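Lumham Supper Club, February meeting, my notes as usual

We started at 7:10 with six of us at the table, and I'm writing this up from the back of an envelope, so shout if I got something wrong!

Spring supper first. We agreed on 49 tickets (the Lozano Hall kitchen really can't handle more) and the price stays at $30. I wanted soup again, lost the vote, and it's going to be baked pasta.

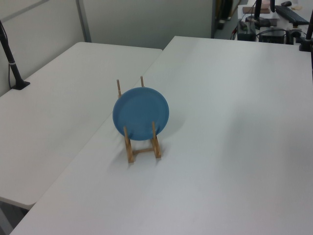
Then the long one, dishes. Renting from Javerum would run us $69 with delivery, and most of us liked that better than hauling our own stuff over. Motion passed, one against (me, sorry). I'll call them before the next meeting.

Parking got pushed to March.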